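Hardware / Older Machines
Thread: Is this old Dell workstation worth filling with memory?

bartak40
Thu 11 August
A seller on Bridby wants 149 for a Dell tower and says it's "fully serviceable, easy upgrade, plenty of room." I've heard that before. Usually plenty of room means you skin three knuckles getting to the last slot. I want to know if the board is worth it before I drive 40 miles.

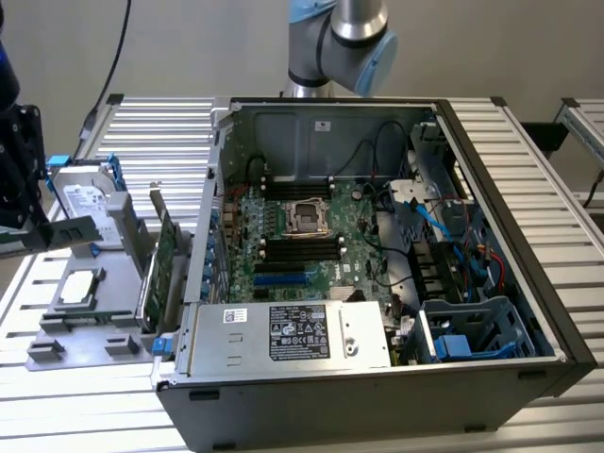
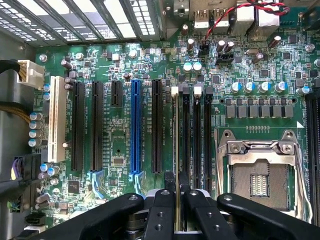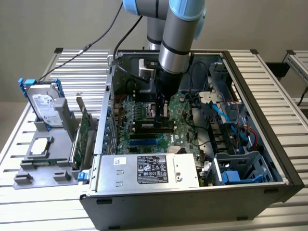
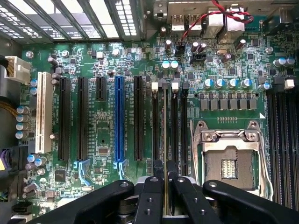
The Dell tower on its side with the cover off. In the first one the processor and memory are out.

ildi_m
Eight memory slots, four on each side of the socket, so it was a workstation and not some front desk machine. That doesn't make it worth 149. What does the listing say is in it when it ships? I see modules in the third picture and none in the first, and I wouldn't assume you're getting either version.

Orlando M
I'd buy it. Look at the layout! You've got one white PCI slot at the end, a blue long slot with a latch, black ones on both sides of that, and a little short one. I have an old sound card that needs plain PCI and boards that still take it are getting hard to find.

bartak40
Listing says "memory included" and gives no amount. I asked on Monday and got a thumbs up.

ildi_m
A thumbs up is not an amount.

norbert_t
Not sold on the slots either. Long slot doesn't mean full speed. On plenty of these boards a long black one is wired for a lot less than its size, and the printing next to them is too small to read here. Get the board number and look it up.

Also ask for a straight-down close-up of the socket with the processor out. The first picture shows it open but I can't judge pins from that. One bent pin and you'll be chasing a dead memory channel until April.

Orlando M
Norbert, you say bent pins in every thread. I've bought 3 of these used and all 3 ran.

norbert_t
And I've bought 13 and two didn't. Both had "fully serviceable" in the listing.

ildi_m
The other thing is the power supply. It's a big silver one and in the third picture you can see the label on it, so he can read you the wattage. If it's a Dell-only shape, a replacement could cost you half of what he's asking for the whole tower.

bartak40
OK. Asked him for the board number, the wattage, a socket close-up and how much memory is in the box. Offered 90 if he answers all four.

Orlando M
If he says no, send me the link.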